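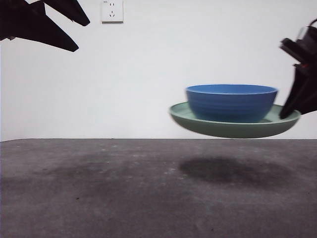 Looking After Everyday Crockery

My grandmother had one good dinner service and was frightened of it. It lived in a cabinet in the front room and came out at Christmas, and we all ate very carefully with our elbows in. I have gone the other way. Everything I own gets used, knocked about, stacked, washed and used again, and over the years I've picked up a fair few ways of keeping it looking decent. Some of these came from my mother, some from neighbours here in Cirbridge, and a good many from readers who wrote in after the piece on cast iron last November (thank you, I did read them all, even the very long ones).

Washing up in the right order

Glasses first, then cutlery, then bowls and plates, then pans. You probably know this already, but it's surprising how many of us start with whatever is nearest the sink. Change the water before it goes grey. If you're washing for a crowd you may need to change it more than once, and that's still cheaper than doing the glasses twice.

Leave anything that has had egg or porridge in it to soak in cold water. Hot water sets both of them like glue. Greasy dishes want hot water and a proper squirt of washing-up liquid, and if there's a lot of fat, wipe it out with a bit of old newspaper before it goes anywhere near the drain.

Tea stains

Bicarbonate of soda on a damp cloth, rubbed round in little circles. It takes a minute or two and a bit of elbow, and the brown ring inside a mug comes away beautifully. For a teapot you can't get your hand into, put in two tablespoons of bicarb, fill it with boiling water and leave it overnight. Rinse it well in the morning or your first cup will taste of swimming baths!

Please don't use wire wool. It leaves a shine on some glazes and a dull patch on others, and once the surface is scratched the tea gets in all the faster.

Grey marks on plates

These look like scratches and mostly aren't. They're a trace of metal left by knives, and they show up worst on pale plates. A paste of cream of tartar and a few drops of water will shift them. Nour Matar, who ran the tea room on Susow for years, swore by a dab of plain white toothpaste, and I've tried that too and it does very nearly as well. Whichever you use, wash the plate properly afterwards.

Stacking and storing

Most chips happen in the cupboard. We're all in a hurry, we pull the bottom plate out from under the others, and the top one catches the shelf. Keep piles short. I go no higher than 4 of anything heavy, and I keep the things we use every day at elbow height so that no one is reaching up over their head with a wobbling tower.

Plates of the same size are happiest together. If you must put small ones on large ones, put the largest at the bottom and set the next squarely in the middle. Mugs don't like being stacked inside each other at all, they jam, and then somebody twists one and off comes the handle. Hooks under the shelf are a much kinder arrangement.

For the good pieces, cut circles of felt or old flannelette sheet and lay one between each. Kitchen paper will do in a pinch. Mabli Llewellyn sent me a set she had cut from a worn-out dressing gown, in tartan, and I have never had the heart to hide them away in the dark, so the best plates now live on an open shelf with little tartan frills showing.
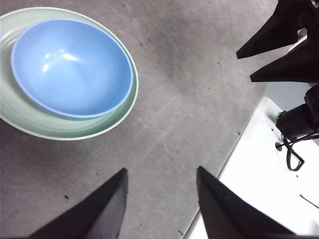
Blue inside green: a smaller bowl nested in a larger one.

If two bowls get stuck together, don't reach for a knife. Fill the inner one with cold water and ice, stand the outer one in warm (never boiling) water, and wait a few minutes. The inside one shrinks a touch, the outside one grows a touch, and with a gentle wiggle they usually part. If they won't, a drop of cooking oil run round the join and left for an hour often does the trick. This works for drinking glasses too, though go gently with the temperatures, as thin glass is much less forgiving than a pudding bowl.

Plastic and melamine

We had melamine for picnics when the children were small and I still have most of it. It's tough stuff but it has its dislikes. Keep it out of the microwave, keep it away from the hob, and don't use scouring powder on it. Tomato and turmeric will stain the paler colours. Rub the mark with half a lemon, leave it in the sun on a windowsill for an afternoon, then wash as usual. It may want doing twice.

Plastic tubs that have taken on a smell of onions can be stuffed with crumpled newspaper, lidded and left overnight. I was very doubtful when Tsion Woldemariam told me this one at the allotment, and I've been eating my words ever since.

Laying the table for soup

A soup bowl is always better with a plate under it. It catches the drips, it gives you somewhere to put the spoon and the crust of your bread, and it saves small hands from carrying something hot by its sides. The plate needn't match. Mine hardly ever do, as half of them came from the Kahsay market, where you can still fill a box for very little if you go early and don't mind a bit of rummaging.

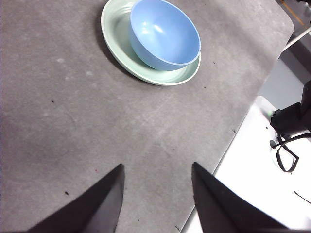 A light blue bowl on a pale green plate.

Warm the bowls first if you can. A kettleful of hot water poured from one to the next while the soup finishes is plenty, and you'll be amazed how much longer everything stays hot. And fill them only two thirds full — there's always more in the pan, and a brimming bowl never got to a table without leaving some of itself on the floor.

Chips and cracks

A small chip on the rim of a plate can be smoothed with fine wet-and-dry paper, the 600 grade, used wet and with a light hand. Wear a mask and do it outside or over the sink. It won't bring the glaze back, but it takes away the sharp edge, and the plate can go on under a flower pot or hold the keys by the front door. I wouldn't eat off it.

Cracks are another matter. Tap the piece with your knuckle. A sound one rings and a cracked one gives a flat sort of clunk. Once it clunks, out it goes, or it gets broken up for drainage in the bottom of the pots. I have geraniums sitting on the remains of three casseroles and a gravy boat.

Next month: getting candle wax out of tablecloths, and Feven Gebru's way with limescale.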